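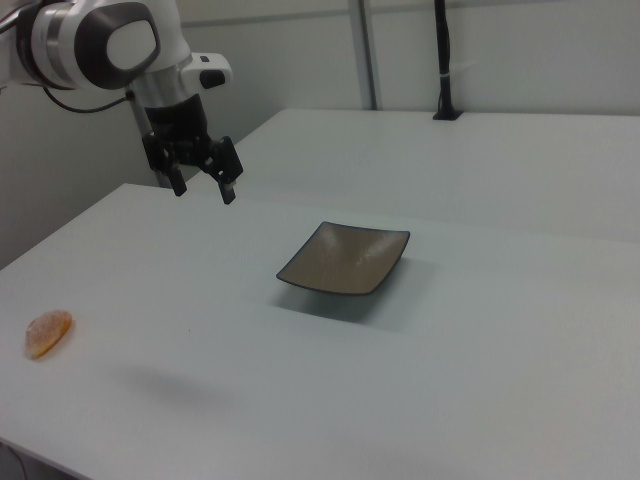
How a Robot Arm Learns from Examples

Reading level: ages 9 to 12
Updated December 14, 2024

A robot arm does not know what a dish is. It does not know what candy is, either. It has motors, and the motors turn when a computer sends them numbers. If the numbers are right, the arm reaches the right place and the gripper closes on the right thing. If the numbers are wrong, the gripper closes on air.

There are two main ways to get the right numbers. The first is to write a program that lists every move. This works well in a factory where each part arrives in the same spot every time. The second is to give the computer many examples of a job done correctly and let it work out the pattern. This page is about the second way, and mostly about where the examples come from.

What is an example?

An example is a recording of one try at one task. Suppose the task is "put the orange slice in the dish." A person guides the arm through the job from start to finish, and the computer saves everything while it happens. One full try is called an episode.

An episode has three kinds of data in it.

Pictures. A camera fixed in place looks at the table. It takes many pictures each second.

Arm positions. Every joint in the arm has a sensor that measures its angle. The gripper has a measurement too: how far apart its two fingers are.

Commands. These are the numbers that told the motors what to do next.

All of the data is stamped with the time. The computer needs to know which picture goes with which arm position. If the clock on the camera is even a little behind the clock on the arm, the computer will learn to close the gripper too early or too late.

How does a person guide the arm?

At the Vamley workshop, the person sits at a desk and holds a small hand controller. When the controller moves left, the arm moves left. When the person squeezes the trigger, the fingers close. This is called teleoperation. "Tele" means "far away," although in this case the desk is in the same room.

It is slower than it sounds. Your own hand can feel when it touches something. The person at the controller feels nothing from the arm, so they have to watch closely and lower the gripper a little at a time. A beginner's episodes are often jerky. Most beginners practice for a while before any of their recordings are kept.

Steps in one episode

1. Set the table. The dish and the object are put in their starting places.
2. Send the arm to its home position, with the gripper open.
3. Start recording.
4. Guide the gripper over the object and lower it.
5. Close the fingers, lift, and move to a spot over the dish.
6. Lower the gripper and open the fingers.
7. Stop recording and mark the episode "good" or "failed."

Then the table is set again, and the person goes back to step 1.

Why the starting places change

If the orange slice started in the same spot every time, the computer could do well without looking at the pictures at all. It would simply learn "go there and squeeze." Move the slice the width of your hand and it would miss.

So the starting places are changed on purpose. The Vamley workshop uses a program named Skitura, which picks a new spot for the object before each episode and shows it on a screen. People are not very good at choosing random spots. They tend to use the middle of the table again and again and forget the corners. Skitura does not have favorite spots.

The dish moves as well, but less often. It gets a new place after every 4 episodes.

Why use soft or sticky things?

A wooden block is easy to grip. It keeps its shape, and it has flat sides. Gummy candy bends when it is squeezed, and the sugar on the outside can rub off onto the fingers. Objects like this make a harder set of examples, and a learning system needs some hard ones. At Vamley, gripper fingers are wiped between candy episodes. Nobody eats candy that has been used for recording.

How many examples are needed?

It depends on the task. For the dish task, the Vamley plan called for 240 good episodes. After the first 191, the learning program was tested and did well in the center of the table but poorly near the edges. The plan was changed to include more edge positions. By the end of May the full set, called Nestier, held 619 episodes, counting the dish task and a few others like it.

Failed episodes are not thrown away. They are stored in a separate folder. A failed try, such as a dropped slice, can be used later to teach a computer to tell a bad result from a good one.

What happens to the examples next?

The episodes are copied to a bigger computer, which runs a training program. Vamley's is called Ueda. Ueda looks at a picture and an arm position from an episode and guesses what the next command was. Then it checks its guess against the real command in the recording. If the guess was off, Ueda makes very small changes to the numbers inside it. Then it guesses again — a huge number of times.

When training is finished, the controller is put down. The camera takes a picture, Ueda chooses a command, and the arm moves. Then the camera takes another picture. The arm is now running on what was in the examples, including any bad habits the people had while recording.

Words to know

Episode: one recorded try at a task.
Gripper: the part of a robot arm that holds things.
Joint: a place where the arm can turn or bend.
Sensor: a part that measures something, such as an angle.
Teleoperation: controlling a machine through a separate controller.
Training: changing a computer program little by little so that its guesses get better.

Try it at home

You need a partner, a bowl, a pair of kitchen tongs, and a small soft object such as a cotton ball. Your partner holds the tongs and keeps both eyes shut. You give short commands: "left," "down," "close," "up." Write down each command as you say it. Put the cotton ball in the bowl, then set it in a new place and start a new list. After ten tries, compare your lists. Look for the commands that show up in every list, and the ones that changed when the cotton ball moved.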